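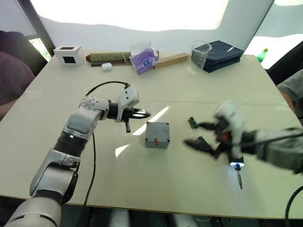

**Figure 1.** The two-arm station with the small grey box, the green board and the electric screwdriver.

### 4.2 Closing a small enclosure

Shop-floor assembly is often named as the first place where general machines will replace fixed ones. We wanted to know how far this is true for a job that a new worker learns in one morning. The job is to put a small circuit board into a box, set the lid, and drive the screws. The right arm works with the same kind of handheld screwdriver that a person would use (Figure 1), and we did not build a special tool holder for it.

The policy was trained on 200 demonstrations recorded at our Herilstead site in April. It was then tested with 2 types of enclosure, both supplied by Vutholm. Each trial was stopped after 3 failed attempts at the same screw.

Picking up the board was not the difficult part. Most failures came later, when the bit had to enter a screw hole whose bottom it could not see well. From the head view the hole is only a few pixels wide, and for this reason we added the wrist view shown in Figure 2.
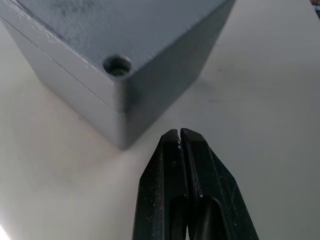
Assembly and Handling Group, Heveo Research

**Figure 2.** Wrist view of the enclosure. A round recessed hole lies near the corner of the top face, and a thin seam marks the edge of the lid.

The wrist view helps with the search, but it brings its own problem. The inside of the hole is in shadow, while the table beside the box can be very bright. The policy sometimes confused the dark hole with a blotch on the surface – a mistake that a person makes rarely, and corrects by touch. Zheng, our force-based search routine, removed part of these errors at the cost of a slower cycle.

Our answer for this task is therefore a limited yes. The arms can do the single steps, but a worker must still stand near them for the screws. For a batch of 2000 units we would not yet recommend the station without supervision.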